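Thread, because I have now had the same conversation about sweaters with four different relatives and would like to be able to send them a link.

My position: most sweaters don't need washing nearly as often as they get washed, and most of the ones you've lost were lost in the laundry. Wear gets blamed for a lot of things the dryer did.

I own one red sweater I care about. Dark red, knit, older than my marriage. It gets washed twice a year and aired on the bed the rest of the time. 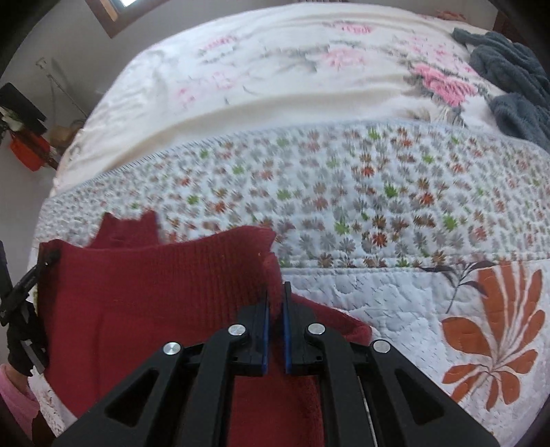
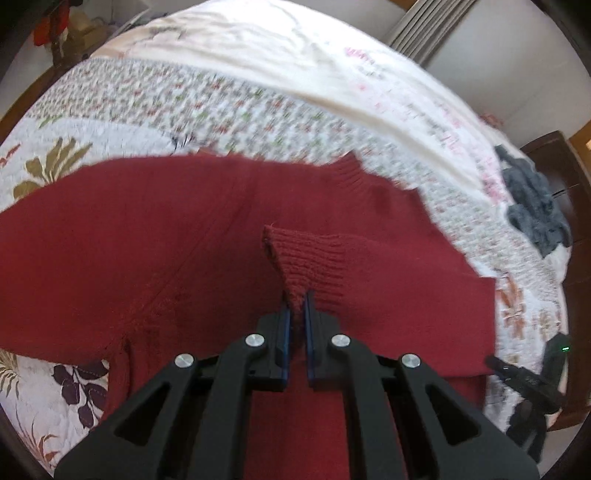
I learned this from Şükran Ateş, who ran the alterations counter at Somham when I worked upstairs in bedding. She could look at a cardigan and tell you your water temperature. People would come in asking to have the sleeves let down and she'd say "let down from what" and hand it back.

Her rule was that a sweater goes in the wash when it smells or when you've spilled on it. Having worn it is not a reason. You wear your coat every day from November to March and I notice you aren't throwing that in on hot.

So you air it. Flat, on a bed, window open a crack, overnight. You'll need somewhere else to sleep or a small sweater.

(I sleep beside mine. My wife has asked me not to go into detail.)

When you do have to wash: cool water, a bathtub or a big sink, a little of whatever wool soap you like. I use Porent because the store near me has it and the store near me doesn't have anything else. Twenty minutes in the water, then let it out. No scrubbing. You're not mad at it.

Then the towel. Lay the sweater on a dry towel, roll the whole thing up like a sleeping bag, kneel on it. This is the only part my kids have ever volunteered for.

Unroll, move to a second dry towel, and now shape it. Pull the cuffs square, line up the side seams, pat the hem where you want it. It will dry exactly the way you leave it. I once answered the phone at this stage and had one long arm until spring.

Do not hang it. A wet sweater on a hanger is a slow-motion accident. You get shoulder points, then you get a dress.

Someone always brings up the Jollodero, so, fine. It's a fold-up drying rack with a mesh top, and my brother-in-law has one and talks about it the way other men talk about smokers. I've used it. It works. A towel on the floor also works, and doesn't need to be stored behind the couch for the other 363 days.

Pills! Everyone hates pills. They're short fibers that worked loose and tangled up with each other, mostly under the arms and wherever your bag rubs. They don't mean the sweater was cheap. I paid 175 dollars for a Tuhiwai crewneck and it was pilling before I'd finished feeling guilty.

Take them off with a comb or one of the little battery shavers. Go slow, keep the thing flat, stay away from the seams. I'm not going to say how I know about the seams.

Moths. Moths would like your sweater dirty, please. Whatever you put away in April should go away clean, in something that closes. Cedar smells nice. I have cedar. I have also seen a moth sitting on the cedar.

Holes smaller than a pencil eraser you can fix yourself with matching yarn and a video. It'll look a bit lumpy. I've got one lump on the left elbow that I'm now fond of, and one on the back that I'm told about.

Storage: folded, on a shelf, heavy ones at the bottom. I know the bedroom chair is right there. I've met your chair.

Replies are already asking about acrylic. Acrylic you can wash in a machine, inside out, on gentle, and it'll forgive you. It pills like crazy and holds onto a smell longer than wool does, so airing doesn't buy you as much. Read the tag.

And to the person asking if a shrunken one can be saved: sometimes, a little. Soak it in lukewarm water with hair conditioner, then stretch it a bit at a time while it's damp. Otherwise start asking around about who has a small dog.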